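Caron Hand-Held Gripper, tried at the Ukcombe open day

I'd been meaning to get over to Ukcombe for ages, and in January I finally made it to their open day, where the Caron hand-held gripper was out for visitors to try. I was only going to stay an hour. I stayed until they started stacking the chairs, so you can guess how I felt about it!

For anyone who hasn't met one, you hold the Caron and do ordinary chores with it, and its camera records what the fingers do so that a robot can learn the same job later. The demonstration that afternoon was soft furnishings: smoothing a cover, picking up a bit of cloth, folding it over. The staff told me they had 391 recordings from the daybed corner alone and wanted a good many more before moving on.

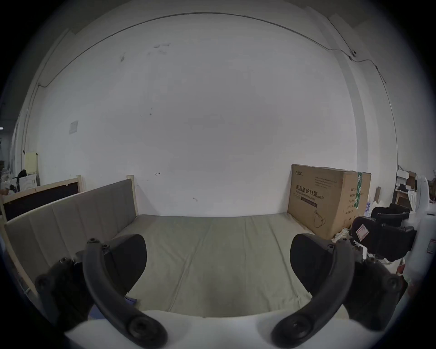
The Caron's two black fingers from the user's side, with the long beige-gray cushion and its padded headboard beyond.

My first few tries were clumsy, I'll admit. Thin cloth lying flat is hard to get hold of, and I kept pushing it along ahead of me (a very patient man showed me how to come in at a lower angle and close slowly). After ten minutes or so I was picking up corners without thinking much about it. The wide camera view is a real plus – you get both fingers and a big helping of the room, so you don't have to aim with any great care.

Now for the grumbles. It gets heavy on the wrist, and I'd have loved a strap. The grip is also shaped for bigger hands than mine. I tried the Rudska at a show last year, and that one sat more comfortably, though its fingers felt stiff and I dropped nearly everything I picked up with it.

The Caron costs 475 dollars with the carrying case, or 347 without, and spare finger pads come from Prasach. For a school club or a small workshop I think the plain version is plenty. I've asked Ukcombe to let me know when the next open day is, and I'm bringing my sister, who has smaller hands than I do and will have opinions about that grip.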